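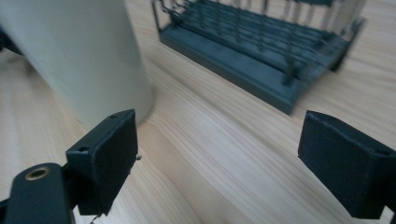
One reader of last term's notes, signing as Talpur, asked why we bother with hand-held grippers when a leader arm records joint angles directly. A leader arm does give clean joint data, but it ties every demonstration to one robot. With a hand-held tool only the fingertip path and the opening width are kept – the arm is chosen later.

**4.2 What one demonstration contains**

- the pose of each gripper over time
- jaw width
- the view from each gripper

The Dilbridge set used in Lab 3 has 271 demonstrations, 19 of them held out for testing. Start poses should vary between runs, and the 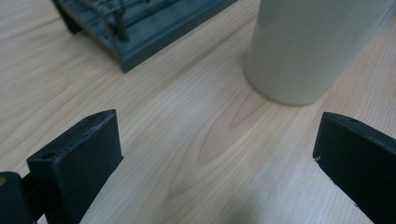 approach should be slow enough for tracking to hold. Discard a run if pose is lost for more than 144 ms.

**4.3 Two-handed tasks**

Both grippers must share one clock and one world frame. Dot-marked plates give the pose of each tool; keep them facing the tracking cameras.
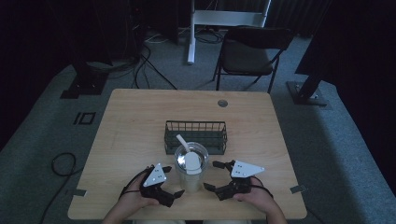 *Source: Mudar teaching set, Lallska course archive.*

Check the offset between the two streams before training. Problem 2 (due Tuesday) asks you to estimate it from jaw width alone.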